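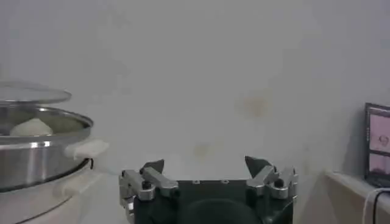

4. 행사장 부스 설치 및 전원 연결

Candorby 거리문화축제 참가 단체용 설치 안내서의 네 번째 절이다. 음식, 공연, 공예 부스에 공통으로 적용한다.

4.1 설치 순서
1. 운영본부에서 부스 번호표와 출입증을 수령한다.
2. 번호표와 바닥 표시가 일치하는지 확인한 후 차량을 진입시킨다. 하차 시간은 42분으로 제한한다.
3. 천막 다리 네 개를 모두 편 다음 고정추를 건다. 인접 천막과의 간격은 75cm를 유지한다.
4. 배전함의 차단기가 내려가 있는지 확인하고 연장선을 연결한다.
5. 사용할 전기기기의 소비전력을 합산하여 신고서 B란에 기입한다.
6. 전기 담당 Kristaps Ramanauskas의 점검 서명을 받은 후 차단기를 올린다.

참고: 기본 공급 용량은 부스당 975W이다. 이를 초과하는 단체는 10월 말까지 증설을 신청한다. 신청서는 무대·부스 총괄 Elīna Toom 앞으로 제출한다.

주의: 연장선에 다른 연장선을 이어 쓰지 않는다. 통로를 가로지르는 전선에는 반드시 덮개를 씌운다.

주의: 무대 뒤편 Navickas 음향 배전함에는 부스 전원을 연결할 수 없다.

4.2 공연 시간 중 제한
1. 공연 시작 전 부스 스피커의 전원을 끈다.
2. 행렬이 통과하는 동안 진열대와 입간판을 천막 안쪽으로 옮긴다.
3. 행렬 종료 방송 후 원위치한다.

4.3 철거
1. 차단기를 내리고 연장선을 분리한다.
2. 고정추는 Esen 보관소에 반납하고 확인증을 받는다.
3. 폐식용유는 지정 용기에 담아 배출한다. 배수구에 버리지 않는다.

문의: 운영본부 내선 747
개정일: 2023년 12월 29일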